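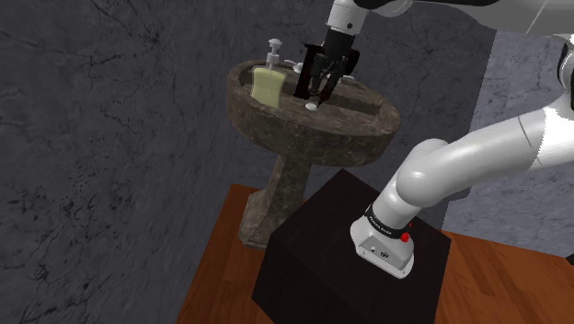
27 de marzo de 2021
Por Dagmar Kadlec

Lavabo de pedestal Nornulo, en piedra

Llevo años vendiendo lavabos y sigo teniendo debilidad por los de pedestal. El Nornulo es el que puse en mi propia casa en noviembre, así que de este os puedo hablar con conocimiento de causa (¡y con la espalda todavía resentida de subirlo por la escalera!).

Pesa lo suyo. El conjunto viene en dos bultos, cubeta y columna, y entre los dos suman 234 kilos con el embalaje. Pedid ayuda, mirad bien el forjado si la casa es antigua y no lo arrastréis por la tarima, que luego vienen los llantos.

La piedra es porosa, como todas. Nosotros la servimos con una mano de sellador Duta ya dada, y yo le doy otra una vez al año. Tarda una tarde en secar – mejor con la ventana abierta, porque huele bastante. Para el día a día, jabón neutro y un paño. Nada de vinagre ni de antical, por favor, que se comen el brillo.

Cada pieza sale con sus vetas y sus manchas, y no podemos elegirlas por vosotros. Si queréis ver la vuestra antes de pagar, escribidme y os mando fotos del almacén.

Precio: 1.591 euros, IVA incluido. La grifería va aparte; a mí me gusta la Mohmand de dos mandos, aunque la Tusov es más fácil de montar. El transporte a la península está incluido hasta pie de calle. Subirlo a casa se presupuesta según el piso y el ascensor.

Referencia 3313. Plazo de entrega: seis semanas.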